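May 2018

Toltalora Lane, a thread. I've been meaning to write this one for ages, and since I have a cup of coffee and a free hour, you're getting the long version. Settle in, friends.

1/ For those who are new, I live at the bottom end of the lane in Stemby, and I have walked it nearly every morning for seven years. It's the narrow one that runs out past the old wall toward Steltergate. If you've ever taken the wrong turn after the bakery, you've been on it, and you probably had to back up.

2/ I love this little street and I want to say so first, before I start in on the asphalt, which I am certainly going to do.

3/ When I first moved here I thought of it as the street you put up with in order to get to the other streets. There's no shop on it, no bench, no view to speak of. It took me one whole summer to notice that I was choosing it even when I had no reason to go that way.

4/ A lot of that is the green. On one side you've got the wall with the trees leaning up behind it, and on the other it's just growth, thick and dark and taller than I am, all the way along. In the early morning you can hear all sorts of things moving around in there. I have decided it's birds and I would like to go on believing that.

5/ My neighbor calls it the hedge. I don't think anybody planted it, and I don't think you could call it a hedge to a gardener's face, but the name has stuck and now the whole bottom end says it. "Turn in where the hedge starts." "He dropped his keys by the hedge." Poor man, he was there until supper.

6/ The wall is a different matter. It's low and gray and has been weathering since well before my time. I've heard three different stories about what it was built to keep in or out. Goats, floodwater, and a brother-in-law. I like the last one best and I tell it to visitors as fact.

7/ Somebody asked me last time whether I'd want the wall painted. No! Please, no. I know it looks tired. I look tired too, and I'd be very put out if somebody came at me with a roller.

8/ All right, the asphalt. Those of you who drive it know what I mean. It has been patched, and the patches have been patched, and by now I'm not sure how much of the first road is left under there. You could teach a class on it. Light gray, dark gray, the nearly black stuff they put down after the water main business.

9/ I got curious and went looking for how long the lane is, and the old town plan I found gives it as 513 yards. I'd have guessed twice that with groceries and half that without.

10/ It was last August that I really started paying attention to the surface, because that was the month I turned my ankle. Nothing dramatic. I was carrying a melon and looking at a bird, and down I went. The melon was fine. I was on the couch for a week with my foot on a cushion, thinking unkind thoughts about road maintenance.

11/ People were so good to me that week, I have to put that in. Soup, magazines, a puzzle with a piece missing. A woman from the top end that I'd only ever nodded to came all the way down with a jar of plum jam and stayed for the afternoon. We've been friends since. So I suppose I owe the road for that, and I've told her so.

12/ Anyway, once I was up again I walked it slowly, and I do mean slowly, and when you go at that speed you see a street in a completely different way. You start to know it like a kitchen floor. You know where to step in the dark, and which bit holds a puddle two days after the rain has gone.

13/ I wrote to the public works office. It was a nice letter, I thought, friendly, a page and a half. I got back a form to fill in, so I filled it in, and then I got a second form asking for the reference number from the first form, which didn't have one. I'll spare you the rest. I still have the whole folder if anyone wants some light reading.

14/ To be fair to them, a crew from Niazi Paving did come out in the end and look at it. Very pleasant fellows. They walked up and down, they sprayed a bit of something near my gate, they ate their lunch on the wall, and they told me it was "on the list." I asked how long the list was and one of them laughed so kindly that I didn't ask again.

15/ What I'd like, if anyone with a say in these things is reading, is fairly modest. I don't want it widened. Widening would mean taking either the wall or the hedge, and then it wouldn't be our lane, it would just be a road that goes to Steltergate faster. I'd like the cracks sealed before another winter gets into them. That's really the whole request.

16/ I know there are folks who do want it widened, and I understand it. If you've met the delivery van coming the other way, you've had that long moment where you each wait for the other to be the polite one. My brother has done the entire lane in reverse. He's proud of it, he brings it up at holidays.

17/ But narrow has its good side – people slow down, and when they slow down they wave. I've lived on wide streets and I couldn't have told you the face of a single driver. On the lane I know a good half of them, and I know what most of them have on the radio.

18/ The riders are the ones who have it worst, I think. In a car you get a bump and a bit of a grumble. On a motorcycle you've got two wheels and a long wavy crack running right across your way, and nothing much to do but meet it sitting up straight.

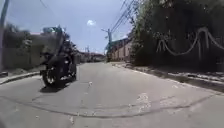 19/ So do give them room, please. I say this as someone who used to get a little huffy about motorcycles, the noise of them mostly. Then I rode on the back of one once, up the lane and home again, at my age, holding on like a kitten on a curtain, and I have been respectful ever since. You feel every single patch. I could have drawn you a map.

20/ And mind the middle of the day when the sun is right overhead. The glare coming off that pale stretch of asphalt can be fierce, and if you've just come out from under trees you're squinting like a mole. I carry a hat now. I used to laugh at people who carried hats.

21/ For walkers, there's the sidewalk, such as it is. It's a strip. Two people can't go side by side on it unless they're very fond of each other. I generally keep to it when I hear an engine and wander off it when I don't, and I know that's a bad habit and my daughter has already spoken to me about it.

22/ A few of you wrote after my last thread to ask about the speed limit. I went and asked at the library and was told that it's 40 at the Steltergate end, where the road opens out. To my mind that's far too quick for the narrow part, whatever the sign does or doesn't say once you get to us. Go at the pace of somebody who might meet a person with a melon.

23/ What else. Oh, the utility poles! Somebody wanted to know if there's still a notice up about the missing gray cat. There isn't, because she came home. She'd been living at the top end under another name and had put on a good deal of weight. Everyone is pleased, except the family at the top end, who'd bought her a bed.

24/ I've been asked more than once why I'd write this much over a street with nothing on it. I don't have a very good answer. I think you get attached to whatever you walk past on ordinary days. I've been to some beautiful places and I can barely call them up now, but I could tell you where the shade falls on Toltalora Lane at nine in the morning, and which gate squeaks.

25/ If you live along it and would like to add your name to the letter about sealing the cracks, I have a copy at my house and another is on the counter at the bakery. It's been boiled down to half a page – my daughter edited it, and she is merciless. You don't need to give a reason or come to any meeting. Just sign, and maybe put your house number so they know we're real.

26/ And if you've got an old photo of the lane from before the wall started to go gray, or any story about the goats or the brother-in-law, please send it along. I'd love to see it. My coffee's gone cold and there's somebody at the door, so I'll answer replies tonight after supper.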